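Tandska: conjunto de demostraciones de ordenación de artículos envasados
Ficha de datos y nota de implantación
Versión publicada el 2025-05-25

Resumen

Tandska reúne demostraciones de manipulación registradas con pinzas manuales en habitaciones de uso cotidiano. La tarea de referencia consiste en colocar y retirar artículos envasados, en su mayoría de alimentación, de una caja abierta. El conjunto sirve de base al programa de automatización parcial del centro de preparación de pedidos de Godcombe, gestionado por Pleltodach.

Contiene 638 demostraciones, repartidas en 6 variantes de la tarea. 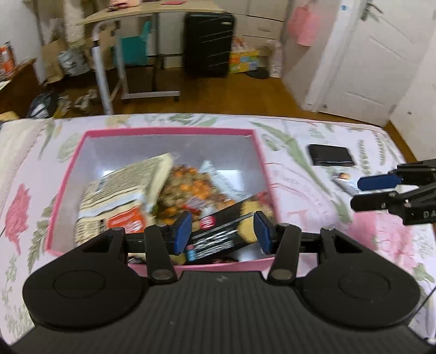
Equipo de datos de Pleltodach — Centro de Godcombe

Contenido y condiciones de registro

Cada demostración se efectúa con dos pinzas de dedos negros y almohadillas azules, una en cada mano. La caja de borde rosa se apoya sobre una tela estampada con motivos botánicos, superficie que se ha conservado por la dificultad que añade a la segmentación. Los envases presentan formatos dispares: bolsas con frutos secos o aperitivos similares, paquetes planos y sobres pequeños. Los reflejos en las paredes interiores de la caja no se han corregido.

Los textos impresos en los envases no están transcritos. El conjunto no debe emplearse para entrenar sistemas de lectura de etiquetas.

Uso previsto

Los modelos entrenados con Tandska se destinan a Lei, la estación de llenado asistido instalada en Godcombe. Lei ejecuta los movimientos repetitivos de recogida y colocación; la comprobación del pedido, el tratamiento de artículos dañados y el cierre de la caja siguen a cargo del personal. Queda excluido cualquier uso orientado a medir el rendimiento individual de las personas trabajadoras.

Efectos sobre los puestos de trabajo

El centro emplea a 70 personas. La implantación de Lei modifica las funciones de los puestos de llenado en los términos siguientes:

El llenado manual continuo se sustituye por turnos de supervisión de estación, con rotación obligatoria entre tareas.
Quienes registran demostraciones reciben 40 horas de formación, computadas como tiempo de trabajo efectivo.
La participación en los registros es voluntaria y puede interrumpirse sin necesidad de justificación.
Toda persona asignada a una estación puede detenerla y solicitar su revisión.
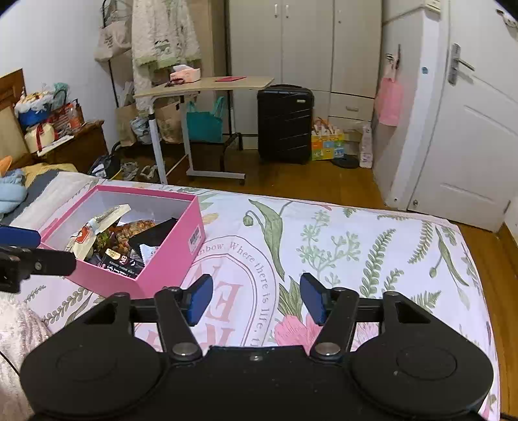

La experiencia acumulada indica que el cambio principal afecta al ritmo. En el llenado manual, cada operario decide el orden de los artículos y corrige sobre la marcha; en la estación asistida, esa decisión se traslada a la fase de demostración, y quien supervisa interviene cuando el modelo no encuentra un agarre válido. Parte de la plantilla ha valorado favorablemente la reducción de movimientos de muñeca. Otra parte ha señalado que la espera entre intervenciones resulta más fatigosa de lo previsto — una observación que se ha incorporado al diseño de las rotaciones.

Limitaciones conocidas

Los registros proceden de entornos domésticos y no reproducen la iluminación ni la altura de trabajo de Godcombe. Las pinzas ocultan con frecuencia parte del contenido de la caja. Los envases transparentes y los paquetes negros apilados concentran la mayoría de los errores de agarre observados en las pruebas internas.

Privacidad

Las secuencias en las que aparecen rostros o documentos personales legibles se retiran antes de la publicación. Las solicitudes de supresión se dirigen al equipo de datos, con indicación de la secuencia afectada.

Mantenimiento

La próxima revisión está prevista para septiembre e incluirá registros efectuados en las propias estaciones de Godcombe. Las versiones anteriores permanecerán disponibles para su consulta.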